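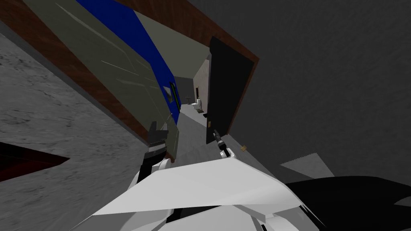
Kit de passage de porte Pekine pour manipulateurs mobiles à deux bras
Fabricant : Bevlow
Référence : 1742
Catégorie : Sécurité et bonnes pratiques / Validation en simulation
Fiche mise à jour le 2021-04-11

Présentation

Bon, je vais être franc : une porte ouverte, c'est le truc que tout le monde croit réglé dès la première semaine, et c'est là que je reçois le plus de messages au support. Le kit Pekine, je l'ai écrit pour ça. On y trouve un jeu de règles de passage, les scènes de simulation qui vont avec et un modèle de rapport que vous pouvez joindre à votre dossier d'analyse des risques (le modèle est en français et en anglais, on me l'a assez réclamé !).

Je vends le kit aux intégrateurs et aux labos qui font rouler un robot à deux bras dans des logements, des chambres, des sanitaires, bref des endroits où les couloirs n'ont jamais été dessinés pour lui. Si votre machine reste dans un atelier avec des allées peintes au sol, prenez plutôt le kit Stallov, il est moins cher et vous n'utiliserez pas la moitié de celui-ci.

Ce que contient le kit

Le livret de règles, version papier et PDF
13 scènes de simulation prêtes à charger, dont 7 avec sanitaires
Le vérificateur de trajectoires Nông, licence pour un poste
Le modèle de rapport d'essai
Un an de mises à jour (la prochaine est prévue en décembre)

Les règles, en version courte

Le livret les détaille, mais voilà l'esprit. On arrête la base avant le seuil et on attend que les deux bras soient immobiles. On déclare l'encombrement réel, pinces comprises, et pas celui de la plateforme toute seule ; j'ai vu des dossiers très propres où les doigts de la pince n'existaient tout simplement pas. Le vantail compte comme un obstacle mobile, même grand ouvert, et la poignée se modélise à part, avec sa saillie. Ensuite on franchit à vitesse réduite, sans bouger les bras par rapport au torse tant que l'arrière de la base n'est pas sorti du cadre.

Pour les salles d'eau, j'ajoute deux choses. Les parois vitrées ou translucides doivent figurer dans la carte comme des surfaces pleines, quoi qu'en disent vos capteurs de profondeur. Et les tapis se déclarent un par un, avec leur épaisseur. Oui, c'est pénible. Faites-le quand même.

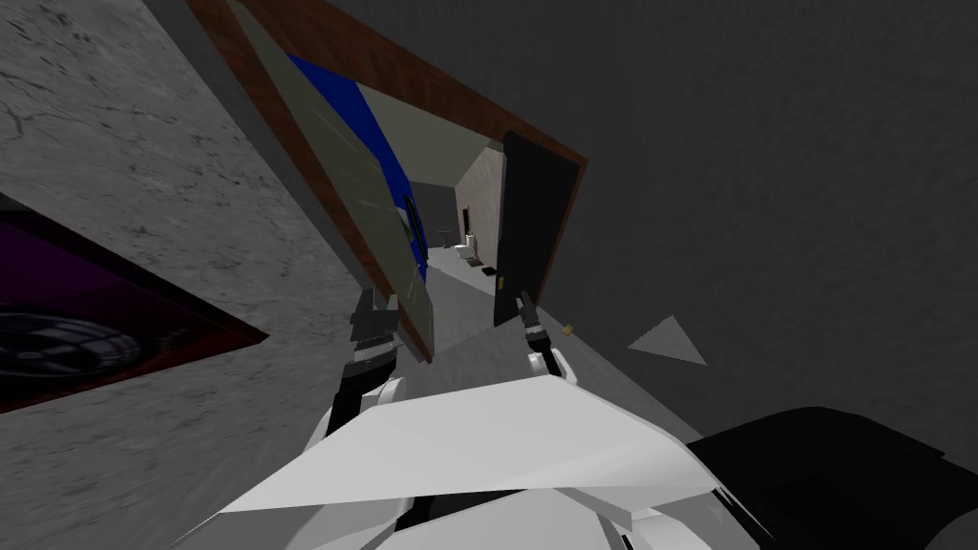 Scène de sanitaires du kit : les deux pinces face à l'ouverture, vantail noir à droite, petit tapis au sol dans la pièce.

Comment se passe une validation

Vous chargez une scène, vous importez le modèle de votre robot et vous lancez la série. Je demande 3000 passages par configuration de bras, avec des positions de départ tirées au hasard dans la zone d'approche. Nông relève les contacts, les distances minimales et les arrêts, puis remplit le rapport. Les seuils, c'est vous qui les fixez d'après votre propre analyse des risques : je ne les ai pas mis d'office dans le logiciel et je ne le ferai pas, on me pose la question souvent.

Gardez les passages ratés ! Un rapport où tout est vert n'apprend pas grand-chose au relecteur, alors qu'un contact bien décrit, avec la pose des bras au moment où il survient, ça se discute et ça se corrige. Notez aussi les défauts de géométrie dans vos propres scènes (faces isolées, objets qui flottent), et dites s'ils entrent ou non dans le calcul de collision.

Limites

Le kit ne certifie rien. Il vous aide à préparer un dossier, à repérer les mauvaises surprises avant de sortir la machine, et il ne remplace ni les essais sur site ni l'avis de votre organisme de contrôle. Les portes battantes à fermeture automatique ne sont pas couvertes dans cette version, les coulissantes non plus.

Compatibilité

Modèles de robot au format URDF. Base à roues uniquement, deux bras, pinces à deux doigts (pour les mains à plusieurs doigts, écrivez-moi avant de commander, ça dépend vraiment du modèle).

Commande et livraison

Prix sur devis. Le livret part par courrier, les scènes et la licence Nông arrivent par lien de téléchargement. Licences supplémentaires à demander en même temps que le devis, sous la référence 1742.

Produits associés : kit Stallov pour ateliers, licence Nông multiposte, livret de règles Pekine seul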